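Why Is Fog So Bad at Letting You See Things?

By Kerubo Masanja

Your eyes are lazier than you think. They don't go out and fetch the world. They sit in your head and wait for light to come to them, like a cat waiting for dinner.

Most of the time this works very well. Light bounces off a tree, flies in a straight line and lands in your eye. Your brain says "tree" and you walk around it. Everybody is happy, including the tree.

Then something gets in the way.

What blurry means

Something looks sharp when all the light from one tiny spot on it lands on one tiny spot at the back of your eye. If that light gets spread out, it lands on the neighbors too. Edges mix with whatever is next to them. A dark thing in front of a pale thing gets a soft, smudgy border, and you have to guess what it is from its outline.
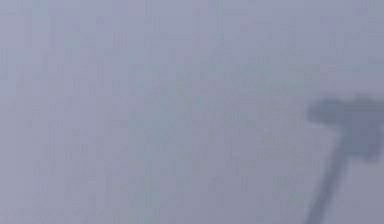
A dark shape with very soft edges against pale gray.

Your brain loves guessing. It is also quite often wrong. The town of Orkach once had a famous "fog bear" that stood by the bus stop on gray mornings. It was the recycling bin.

So what is fog?

Fog is a cloud that couldn't be bothered to go up. It is made of tiny drops of water, so small that they float. Each drop is clear, just like the water in your glass. The trouble is that there are a huge number of them, and each one knocks light off its straight path.

Scientists call this scattering. Light from the tree hits a drop and bounces away. Light from the sky hits other drops and bounces into your eye instead. You lose some tree and you gain some plain white. Keep going and you have no tree at all, which is how people meet trees with their noses.

Near things and far things

Look at your own shoes on a foggy day. They look fine. The light from your shoes only has to get past a few drops. A house on the next street has a lot more fog in front of it, so it fades.

Distance plays another trick, and it doesn't need any fog. The farther away a thing is, the smaller it looks. Put a toy car at the far end of a room and it turns into a speck. It hasn't shrunk. It just takes up less space in your view, so your eye has less to work with.

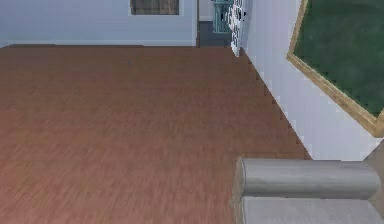

Small things are easy to miss across a wide floor. Look for the dark gray speck near the wall.

Now imagine that speck with fog in front of it as well. Ship captains don't have to imagine it. The lighthouse at Dagdag has a horn for exactly this reason, and Umesh Dhillon, who looks after it, says the horn can be heard 6 miles out. It can also be heard in his kitchen, 93 steps below, usually during breakfast.

Make your own fog

You will need a clear glass of water, a flashlight, a spoon and a little milk.

1. Make the room dark. Shine the flashlight through the side of the glass. The water looks clear.

2. Add 5 drops of milk and stir. Shine the light again. Now the water glows, because tiny bits in the milk are scattering the light toward you.

3. Hold a pencil behind the glass. Add more milk, a drop at a time, and keep looking until the pencil disappears.

Pour the milky water down the sink when you're done - it makes a terrible drink.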